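**Call for participants: household packaging and hand strength study**

Selora is looking for adults to take part in a study of how people open, pour from and reclose everyday food packaging. Sessions run at our Lastitz site until the end of the year. The work is led by Lucie Thibodeau.

You may apply if you:

- are aged 70 or over
- live independently and do most of your own shopping
- have not had surgery on either hand in the past 10 months
- can read standard print, with glasses if needed

A diagnosis of arthritis does not exclude you. Please state it on the form, together with any medication taken for it.

Each participant attends two sessions, one week apart. Grip and pinch strength are measured at the start of both. You will then be asked to handle cartons, jars, pouches and film-lidded trays in a set order, seated and standing. 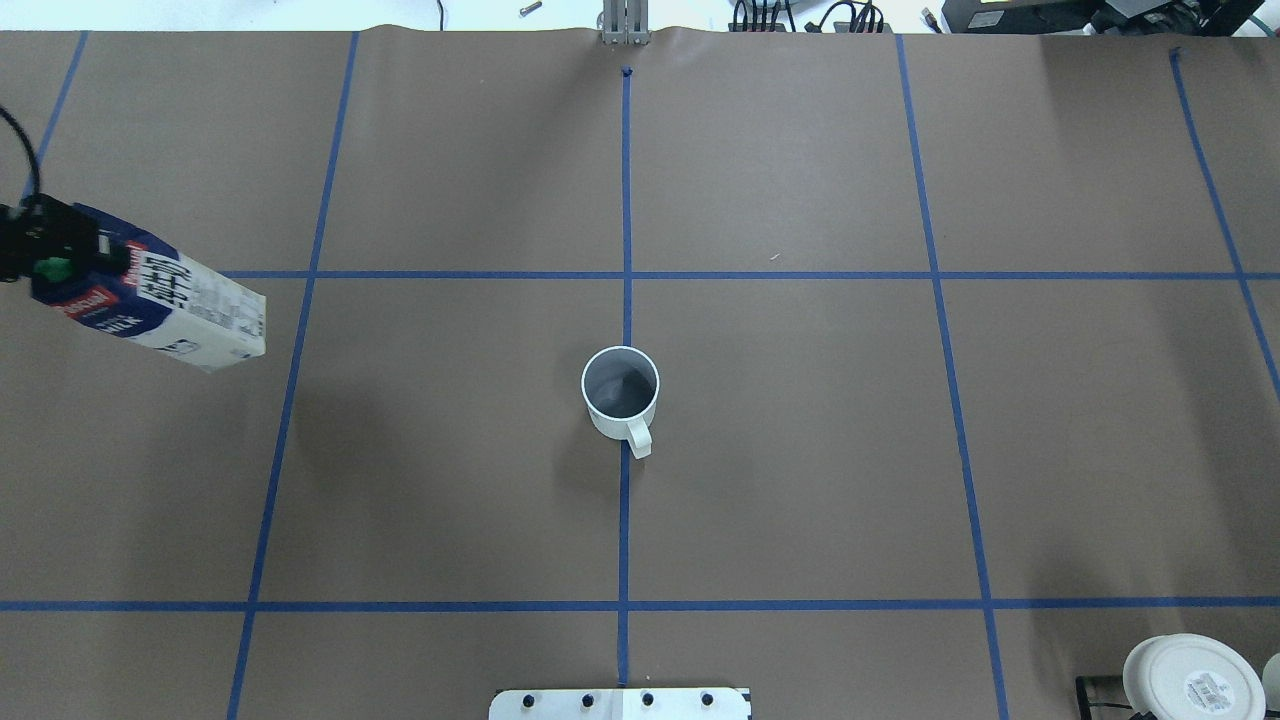
Rest breaks are fixed at five minutes between blocks — longer on request. You may stop at any point and need not give a reason. Payment for completed sessions is not affected if you withdraw later.

Payment is £70 per session, by bank transfer. Bus and rail fares are refunded against receipts. Parking is free, but spaces must be booked in advance.

Results are stored under a participant number and kept separately from contact details. Recordings of the hands are optional and need a second signature.

To apply, ask for form 989 at the Lastitz reception desk or write to Ryszard Wysocka, Participant Office, Selora. Applications received after 17/10/2024 will go on the reserve list.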